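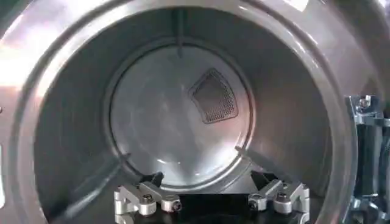
November, late afternoon. Fetier wrist-cam notes, drum reach task.

Maxine Pearce merged the new rim fitter this morning and wants it on by default. I'm not there yet. It fits an ellipse to the drum opening and takes the drum axis from that. Fine on paper. On polished steel the glare at the upper left of the rim gets picked as an edge, and the fit slides toward it. Replayed 600 logged poses with the Trosex detector: axis error over 4 degrees in 15 of them, and the confidence score was high every time. I don't trust a score that can't tell me when it's wrong.

Tried masking the gripper fingers first, as they cover the bottom of the opening. Helped a little. Tried locking exposure. Helped in the replay set, which proves little, as I picked the value by looking at the replay set.

The ribs on the drum wall look like better features to me. There are 3, and their spacing would pin down roll, which the ellipse can't give us at all. Maxine says they are too low contrast. Maybe. She hasn't run it either.

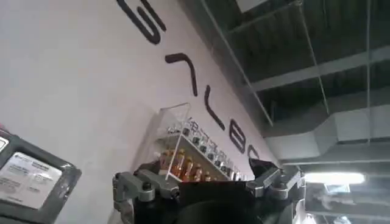 Wrist cam pitched up at the wall lettering and the bottle shelf.

Views like this should return "no drum." Amundsen planner still asks for a pose on every view and takes whatever comes back. Want a hard reject before the planner, plus a test with clear bottles, amber bottles and the ceiling light in view. Urno branch has a reject flag but it's never read anywhere. Grepped twice.

To do: rib fit on the same 600, exposure chosen on a separate set, wire up the flag. Default stays off until then.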